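工单 3154
产品：Zulteck Goltine 热泵烘干机
问题分类：程序提前结束／剩余时间显示不准
提交人：Eyvindur Vigfúsdóttir
处理人：Ottar Torvik
建单日期：2020年12月15日
状态：已解决（用户确认后关闭）

用户描述

你们好，先说声抱歉，我写东西一向啰嗦，但我想与其让你们来回问，还不如一次讲清楚。

我家这台Goltine是七月份买的，前几个月真的很满意，毛巾烘出来又软又蓬，我还推荐给了我姐姐。从上个月底开始，它变得有点古怪。我选“棉织物·柜干”，屏幕上显示162分钟，这个数字我已经很熟了，每次放满一桶差不多都是它。可是转了没多久，剩余时间就一下子跳掉一大截，接着响起结束的音乐，门锁弹开。伸手进去一摸，外面一层是热的，里面卷成一团的还是潮的，被套的四个角尤其明显，能拧出凉意来。

我再按一次启动，它又老老实实转，有时候能烘干，有时候又提前停。没有报错，水箱灯也不亮。我一开始怀疑是自己塞得太多，就减到半桶，结果更糟，停得更早了。这一点我怎么都想不明白，明明衣服少了应该更容易烘干才对。

我试过的办法：清了门口的绒毛滤网（每次都清），倒了水箱，拔过插头等了一会儿再插回去，换过一个墙上的插座。Pirkier手机应用里点“自检”，显示一切正常。我先生说让它歇两天也许就好了，歇了，没好。

补充一下环境，免得你们还要问。烘干机放在走廊尽头的小间里，门平时开着，冬天也不算冷。没烘透的东西我都拿到隔壁房间，那边靠白墙有一张灰绿色布面的软座，座面又宽又平，够我摊开一条床单慢慢摸哪里还潮。
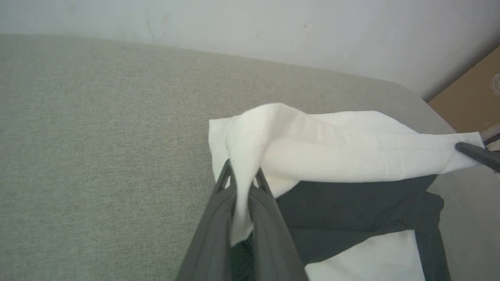 第一次回复（Ottar Torvik）

Eyvindur您好，谢谢您写得这么仔细，一点也不啰嗦，您帮我省了至少两封邮件。换季以后烘干机的事情总是多起来，阳台上晾不干了，大家都指望着它，我很理解您着急。

先讲讲您最想不通的那一点，为什么半桶反而停得更早。Goltine的“柜干”程序不是按时间走的，屏幕上的162分钟只是开机时的一个估计。桶里面靠门的下方有两条金属片，衣物滚过去的时候，机器测它们之间的导电情况，潮的布导电，干的布不导电。连续一段时间测不到潮气，它就认为可以收工了。桶里衣服少的时候，碰到金属片的机会也少，如果金属片本身又不太灵敏，机器就更容易以为已经干了。

所以我现在的怀疑有三个，按可能性从大到小排：金属片表面结了一层膜；大件织物把小件裹住了；还有就是湿度传感器的参数需要重新校准。您不用一次全做，麻烦按下面的顺序来，每做完一步跑一遍柜干，看看有没有变化。

第一步，检查湿度金属片
打开门，往门框下沿里面看，能看到两条弧形的金属片。用手指摸一下，如果有滑腻或者发涩的感觉，就是有膜。拿一块软布蘸白醋来回擦，擦到布上不再留灰印，再用清水布擦一遍，晾干。请不要用钢丝球，也不要用去污粉，划伤了以后更容易积东西。

第二步，想一想有没有换过洗涤用品
柔顺剂和烘干纸都会在金属片上留东西。要是您上个月开始用了新的，请告诉我牌子不重要，用量和频率就够了。

第三步，把底部的热交换滤芯也拿出来
不是门口那个绒毛网，是机身左下角小盖板后面那一块海绵。拿到水龙头下面冲，方向从干净的一面往脏的一面冲，挤干，晾透了再装回去。应用里的自检查不到这一块，这是我们自己的不足，我已经反馈过好几回了。

第四步，分开大件和小件
被套、床单单独烘一桶，扣子和拉链先扣上拉好。烘到一半的时候暂停，把它们抖开，换个方向放回去。

用户第二次回复

Ottar您好！您一说“摸一下”我就跑过去摸了，真的是涩的，像手指擦过没冲干净的盘子。白醋擦了两遍，布上一道一道的灰印子，看着怪难为情的，我自认为还算爱干净的人。

柔顺剂的事您也说中了。我上个月在超市换了一种浓缩的，瓶盖比以前的小，可我还是照老习惯倒满一盖，大概是放多了。烘干纸我也在用，每桶一张，有时候两张，因为喜欢那个味道。现在都先停了。

底下那块海绵我压根不知道它的存在！盖板我一直以为是维修师傅才能开的。抽出来一看，厚厚一层灰绒，冲了好半天。说明书我后来翻了，确实写着，在第54页，字很小，我的老花镜都派上了用场。

晚上跑了一桶毛巾，没有提前停，摸着也都干透了，高兴坏了。但是第二天烘床单那一桶，又早停了一次，中间有一块还是潮的。所以好了一大半，还差一点点。应用里这次多了一个提示，编号1363，点进去什么解释也没有，是不是坏消息？
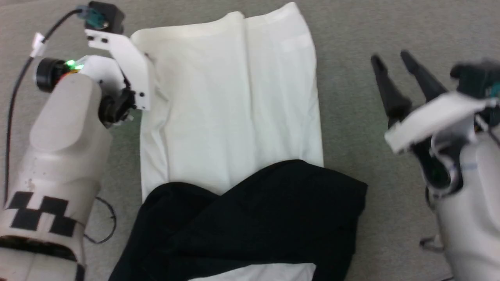
附件二：白色布单和黑色衣物，在灰色地毯上。

第二次回复（Ottar Torvik）

先让您放心，1363不是坏消息。它的意思是“建议校准湿度检测”，机器发现最近几次的读数和以前差得比较多，所以提醒一声。您刚刚把金属片擦干净，读数当然变了，出现这个提示反倒挺合情理。应用里没有文字说明，是翻译漏了一条，我记下来转给做应用的同事了。

校准的做法如下，一次就够：
桶里清空，门关好，不要放任何衣物。
旋钮转到“定时”，先不要按启动。
同时按住“干度”和“静音”，直到屏幕上出现CAL字样。
松手，再按启动。桶会慢慢转一阵子，转完自己停，屏幕回到主界面。
中途请不要开门。万一开了，从头再来一遍就好，不会弄坏什么。

校准完以后，请把干度调高一格。大件床品我个人习惯用“床品”程序，它会每隔一会儿反转一次，不容易拧成麻花。柜干程序反转得少，碰上床单就容易卷成一团，外面干了里面还潮，传感器也拿它没办法。您那一桶早停，我看多半是这个缘故，和机器本身关系不大。

要是校准以后仍然早停，我就给您约Đinh上门，他负责您那一片区，会带着万用表和备用的传感器线束过去。还在保修期内，上门和配件都不收费，请把购买凭证找出来备着，手机拍的也行。

用户第三次回复

校准做好了。第一次我忍不住开了门，想看看它到底在里面干什么，屏幕果然报了中断，只好重来，这次我去泡了茶，没有再碰它。

之后用床品程序烘了两套被套床单，干度调高了一格，都没有早停，四个角也是干的。柜干程序我也又试了半桶，是T恤和睡衣，正常跑完。剩余时间还是会跳，但跳得不离谱，您解释过是估计值，我也就不盯着它看了。1363的提示没有再出来。

暂时不用麻烦Đinh师傅了。我姐姐那台是同一个型号，她也不知道下面有块海绵，我昨天打电话让她去开盖子，她开完在电话里叫了一声。

还想请教一件小事，不放烘干纸，毛衣静电有点大，有没有别的办法？

第三次回复（Ottar Torvik）

太好了，替您高兴，也替您姐姐的那台高兴。

静电的事，最省心的是别烘得过干。化纤和毛线混在一起的那几件，可以单独挑出来用“熨干”程度，留一点点潮气，拿出来挂一会儿就好。羊毛衣服请一定先看洗标，很多是不能滚筒烘的。羊毛球也可以试试，放两三个进去，它们不会在金属片上留膜，就是转起来咚咚响，晚上用可能会吵到家里人。浓缩柔顺剂如果还想用完，按瓶身上的刻度倒，少一点也没关系，隔几个星期用白醋擦一次金属片。

底部海绵的清洗提醒，我已经在您的Pirkier账户里打开了，到时候手机会提示。工单我先标为已解决，两周之内您直接回复这封邮件，它就会重新打开，不用再填一遍表。

内部备注
原因：湿度检测片有柔顺剂残留膜；热交换滤芯堵塞；床品使用柜干程序导致缠绕。
处理：清洁检测片及滤芯，执行校准，干度加一格，改用床品程序。
配件：未更换。上门：未安排。
待跟进：应用内1363提示缺少中文说明，已转应用组；自检项目不含滤芯堵塞，已再次反馈。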